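Search this blog

Type and hit enter

Thermal paste, idle temperatures and a fan curve that was wrong for two years

The office machine under my desk has been getting louder since winter. It does very little: a file share, a nightly backup, a scheduled job that pulls rainfall readings off the weather station and writes them to a database. At 2 am, when the backup compresses its archive, the fan was audible from the hallway. I finally spent an evening on it in November and took notes, which are reproduced here with the swearing removed.

Baseline first. I logged CPU temperature and fan speed at ten-second intervals for a full day before touching anything. Idle sat at 47 degrees with the room at 22. Under the backup load it went to 81 within a minute and stayed there. The fan idled at 832 rpm, which is fine, then jumped to its maximum as soon as the package crossed 60. There was no ramp at all. It behaved like a switch.

Two separate faults, then. One is that the heat isn't leaving the processor efficiently. The other is that the controller reacts badly when it doesn't.

I started with the controller, as it needed no tools. The fan is managed by a small daemon called Kondik, which I installed when I built the share and have not looked at since. Its configuration takes a list of temperature and duty pairs and interpolates between them. Mine had 3 pairs. The middle one was commented out, and had been for two years going by the file's modification date. With only the end points left, and both of them set at 60 degrees for reasons I can't reconstruct, the interpolation was a vertical line. I wrote a new curve with points at 45, 55, 65 and 75 degrees and a hysteresis of four degrees so it wouldn't hunt. The default hysteresis is zero. I'd argue that is a poor default.

Joon-young Baek suggested in the comments of an earlier post that averaging the sensor over a few samples does more for perceived noise than any amount of curve editing. I tried a 15-second window and he is right. Short spikes from a cron job no longer reach the fan. The risk is a slower response to a real load, but a heatsink of this mass takes longer than that to saturate, so I left it on.

That fixed the behaviour. The temperature was unchanged, obviously.

On to the paste. Factory compound tends to pump out over repeated heating cycles: the metal surfaces expand and contract at slightly different rates, and the paste migrates toward the edges and leaves a thin, dry centre. The symptom is a steep rise in the first few seconds of load, well before the heatsink itself has warmed. My log showed precisely that, 19 degrees in the first four seconds. Dust in the fins gives a slower climb over several minutes. It is worth telling the two apart before ordering anything.

Compounds differ less than the packaging claims. I had half a syringe of Fostitz left, which is thick and unpleasant to spread at room temperature – sitting the syringe in a mug of warm water for five minutes helps. Isopropyl at 99 per cent for cleaning, coffee filters for wiping as they don't shed lint. Paper towel does.

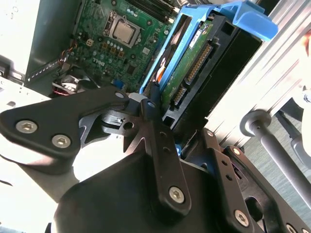
Case open, processor in its bracket.

Application method gets argued over endlessly. I used a single blob in the centre and let mounting pressure do the spreading. Tighten the cooler screws in a diagonal pattern, a couple of turns each, and stop when they stop. Reconnect the fan header before closing the side panel. I have forgotten this before.

Results, same room temperature, same logging interval. Idle dropped from 47 to 38. Peak during the backup went from 81 to 66, and the initial jump is now 8 degrees. The fan settles well below maximum and I can't hear it from the hallway. I ran the backup job three times to be sure the numbers repeated, and they did, within a degree.

Remaining items. The rear exhaust fan has a slight bearing tick at low speed and will need replacing at some point. The backup itself could use a lighter compression level; the archive would grow by 500 MB or so of disk I have plenty of, and the load would halve. I'll test that next and post the figures.

The Kondik config is four lines and I'm happy to paste it in the comments if anyone wants it.

Share this post: 2 shares

3 comments

Contact | Copyright Rizal Oei | Back to top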